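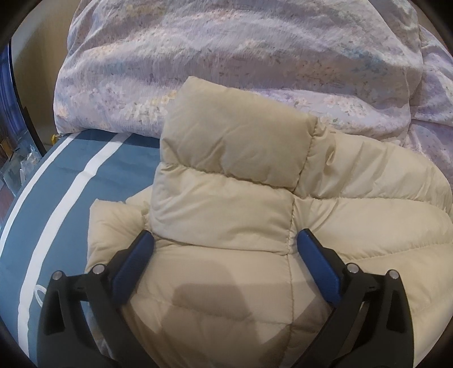 Down jacket went flat and lumpy after washing, can it be saved?

Posted by Vibeke Hviid, July 19, 2021

So I finally washed my winter puffer (I know, it's July, I was cleaning out the closet) and now the filling has gone into little hard clumps. The body is sort of okay but the sleeves are basically two layers of fabric with pebbles in them. I used normal detergent, cold, gentle cycle, then hung it over the shower rod for two days. The tag says down and feather. It was not a cheap jacket and I'd like to get another few winters out of it. Is it ruined? And does it smell a bit like a wet dog forever now?

Rigoberto Camacho

Not ruined! I've done exactly this, twice. The clumps are down that's still damp in the middle, and hanging it up is the slow way to dry it. Put it in the dryer on low with three clean tennis balls and plan on being home all afternoon. Every half hour take it out, pull the clumps apart with your fingers through the fabric, turn the sleeves, put it back in. Mine took most of a day and the collar was the last part to come back - feel along the seams there before you call it done. The smell went away once it was completely dry.

Next time use a down wash and run a second rinse. Regular detergent leaves stuff behind and the feathers stick together.

Nevzat Tuncer

just take it to the cleaners

Auður Stougaard

What Rigoberto said, but check the care tag for the dryer symbol first. I melted a spot on the cuff of my son's coat on medium heat, so low really means low. If you don't have a dryer, the big ones at the laundromat are better anyway, there's more room for it to tumble. And when you put it away until fall, don't squash it into a vacuum bag! I leave mine on a wide hanger with an old pillowcase over the shoulders.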